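Bravcombe gooseneck kettle, long-term review
by Sabina Danko

My old kettle boiled water and shut itself off, and I was perfectly happy with it until I went to Štěpánka Skála's place and drank tea made at the correct temperature. I couldn't taste the difference. I bought the kettle anyway. That was last November, so I've had plenty of time to get over it and write something fair.
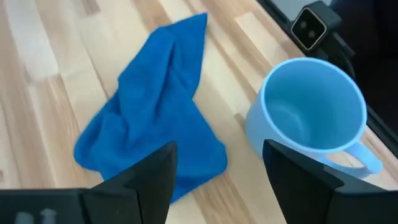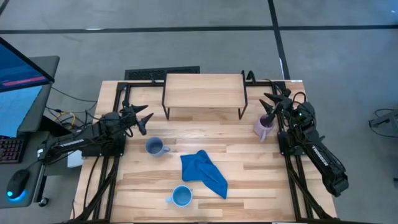
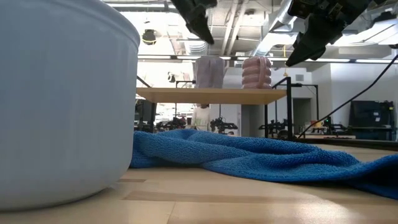 The Bravcombe holds 850 milliliters, a number somebody must have picked with great care, as it falls just short of what you need every single time you have company. For two people it's fine. For three, the third person gets a short cup and a long look at the host. The element is 1,000 watts, and you will feel every watt that isn't there. I can unload the top rack of the dishwasher before it boils, and I am not fast.

Now for the good news. The pour is lovely. The spout has a slow, thin, steady stream that you can put exactly where you want it, and for the first week I wanted to put it everywhere. I watered a fern with it. If you make pour-over coffee, you can stop reading and go buy one, because the pour alone will make you insufferable by the weekend.

Temperature control works by a dial on the base, with a little click at every step. I keep mine at 200 degrees for coffee and forget to turn it down for green tea, which then tastes like a lawn. This isn't the kettle's fault, but a kettle at this price could at least show some concern. There is a hold button that keeps the water hot for half an hour. It beeps when it starts holding. It beeps when it stops. It beeps when you lift it off the base and again when you put it back, and there is no setting to turn this off. I checked the manual, then wrote to the company, and got a friendly reply telling me to check the manual.

The handle stays cool. The lid knob does not, and you'll find this out once. The lid also fits so tightly that filling the thing is a two-handed job, although it has never dropped off mid-pour, and my old one did that regularly.

Cleaning: our water is hard, and scale shows up fast on the inside of the spout where no brush I own can reach. White vinegar and a long soak get most of it. Do rinse well. Ask Matúš Vondráček, who had the first cup after my first attempt and was very polite about it.

I also borrowed the Condex, its cheaper rival, for a couple of weeks. It's quicker, it's quiet, it holds more, and it pours like somebody tipping out a boot. If you mostly want tea bags and instant noodles, get the Condex and spend what's left on better tea.

Would I buy the Bravcombe again? Probably, on a weak day. The finish hasn't chipped, the base still clicks as it should, and I use it every morning. I've kept the old one in the cupboard over the fridge for when Štěpánka brings people.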